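Last updated August 2, 2020

3. Collecting demonstrations by remote control
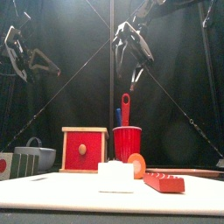

Figure 1. The two-arm workspace during the cup task. The right gripper is just above the spatula handle standing in the red cup.

Amancay Godoy, commenting on an early draft, asked why we had not simply guided the arms by hand, as most earlier work on table-top tasks had done. It was a fair question. Hand guiding is quick to learn and needs no extra hardware, and for a single arm we would still recommend it. With two arms, though, the person doing the guiding has to stand where the arms want to go. In our first trials in May the operator's sleeve or forearm crossed the side camera's view in most recordings, and the arms were pushed into poses they could not hold on their own under load. We therefore moved to remote control for all the data reported in this paper, and kept the hand-guided recordings only for the comparison in Section 5.

3.1 Control setup

The operator sits outside the curtained area and holds a small leader arm in each hand. Joint positions are read from the leaders and sent to the two working arms through the Nakavier control layer. No force is fed back to the operator. We tried a version that pushed back on contact, but the operators found it tiring and their grasps were no better for it.

The operator sees the workspace on a monitor and may also lean around the curtain for a direct look. We allowed this on purpose. Depth is hard to judge on a flat screen, and a thin upright object such as a handle is easy to miss by the width of a finger. Mircea Stanciu, who did most of the operating, leaned out often in his first sessions and seldom after that.

3.2 Tasks and objects

We used 3 tasks. In the cup task, the robot takes the spatula handle out of the cup and lays it on the table. In the drawer task, one arm steadies a small wooden box while the other pulls its front knob. In the handover task, an object is picked up by the left arm, passed across and set down by the right.

Objects that a task did not need were left on the table as clutter. Their positions were changed by hand between recordings, with no fixed pattern - the operator was asked only to keep a clear path to the object being used. A policy trained on a bare table learns very little about avoiding its neighbours, and our earlier system, Tivamix, failed mostly for that reason.

3.3 Recording procedure

Each demonstration began with both arms in a rest pose and both grippers open. The operator started the recording with a foot pedal, performed the task at whatever speed felt comfortable, and pressed the pedal again when the arms were back at rest. Pauses were left in. We had planned to trim them, but a pause often came just before a grasp, while the operator lined up the fingers, and trimming it removed the small corrections we most wanted the policy to learn.

A demonstration was thrown out if an object fell off the table, if the arms touched each other, or if the operator said it should be. After this we had 98 demonstrations of the cup task, recorded by 2 operators. Counts for the other tasks are given in the appendix. Grasps that missed and were then corrected stayed in the set, as long as the task was finished.

3.4 Differences between operators

The operators did not work alike. Stanciu brought the gripper straight down and closed it late. Uriel Ledesma came in at an angle and used the other arm to steady the cup, even when it did not need steadying. We considered asking both to follow a single script and decided against it, partly to keep the sessions short and partly to see whether the policy could cope with mixed habits. It coped fairly well on the cup task. On the drawer task it sometimes started with one operator's approach and finished with the other's, and the knob slipped out of the fingers. We return to this in Section 5.2.

This site uses cookies to remember your reading preferences. By continuing to browse you agree to their use.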